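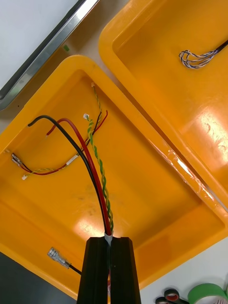
Two fingers and a handful of harness wires over the yellow tray.

Every June the catalogs arrive, and every June I find myself arguing with kind, sensible people about grip force. I have come to think we shop for grippers the way folks shop for trucks, by what they could haul, and then we ask them to pick up a wire.

At Skalitz we have been comparing the Broteo fingers with the older Nair set, and the Nair set pulls harder by a good margin. I would still take the Broteo pair for harness work.

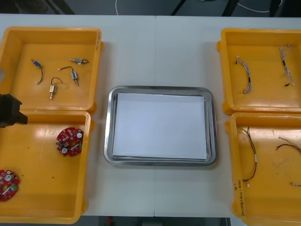
Page last changed: June, 4:40 p.m.

What you want to know about a gripper is how it behaves around the awkward stuff – twisted pairs, little white connectors, a round board with parts standing up all over it. A steel block tells you almost nothing about that, and yet the steel block is what gets tested, 100 lifts in a row, and everybody claps.

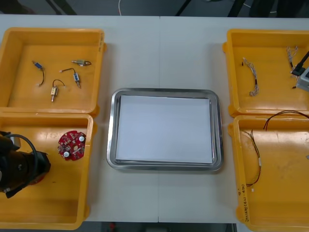
Bins on both sides, paper in the steel tray, and a gripper at each edge of the table.

Our log for this comparison runs to 3481 picks, and I went through 812 of them myself over more coffee than I care to admit. The misses I kept writing down were wires, mostly: the finger closing on one strand and leaving its neighbor behind, or a connector snagging on a rim on the way out. More force would have fixed very few of those. A thinner fingertip would have fixed a lot, and so would a slower approach, which costs no money at all!

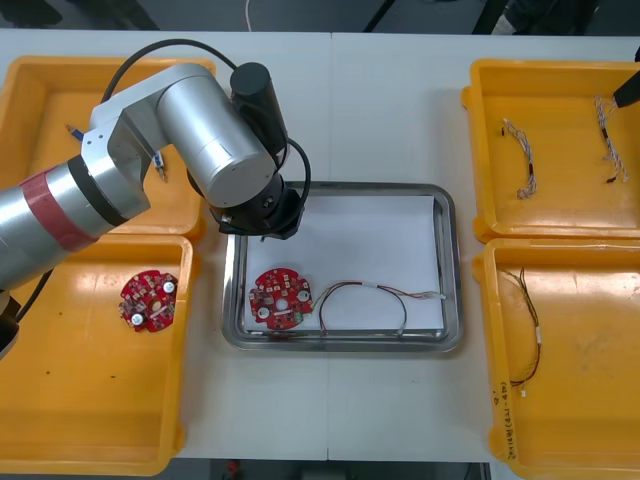 Danditz
Bench editor, Skalitz workshop pages

I do have a soft spot for the second arm, I'll confess. Plenty of shops would spend that money on one stronger arm with a fancier hand, and I understand the temptation, but a harness is long and floppy and having 2 grippers to share it makes life so much easier. So please, before you sign for anything, carry your own worst cable to the demo and ask them to pick that up.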